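Workshop tips: notes from the Plomer open day

Posted 2018-10-12

The handling benches at Plomer were open to visitors, with Odette Lecomte of Fedia running the demonstrations. The gripper work was slow and most of it was about preparation. Several points carry over to an ordinary bench or kitchen table.

Clear plastic parts. Work over a plain white surface. Frosted edges show up poorly on bare wood and worse on a patterned cloth. Move the lamp to one side until the glare leaves the edge you need to see.

Gripping. Hold a phone case by its side rails, low down, and keep the jaws off the back panel. Close until both sides touch, then stop. An empty case bows inwards very easily. If it has to be clamped for gluing, put a piece of card inside, cut to the size of the phone.

Jaw pads. Wipe before each session with a damp lint-free cloth, then a dry one. Grit on a pad will mark soft plastic at the first squeeze. Odette changes hers after 100 hours of use. For a home vice, stick-on felt does the same job – replace it when it goes shiny.

Glossy and colour-shift finishes. These throw strong reflections, and a reflection is easily mistaken for a stain or a scratch. Tilt the part before reaching for the polish. If the patch moves, leave it alone.
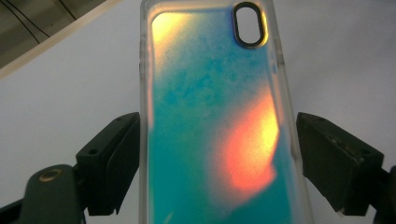

Cleaning. One drop of washing-up liquid in warm water, soft brush, five minutes. Do the camera opening last, using a cotton bud. No solvents on coated panels. Dry upright, away from the radiator.

Cables. Run them behind the work, never across it. Two clips on the back edge of the table are enough for most benches.

The Ceston bench was closed for rewiring, so I have nothing on lids and jars. It should be running again in February and I will add a section then.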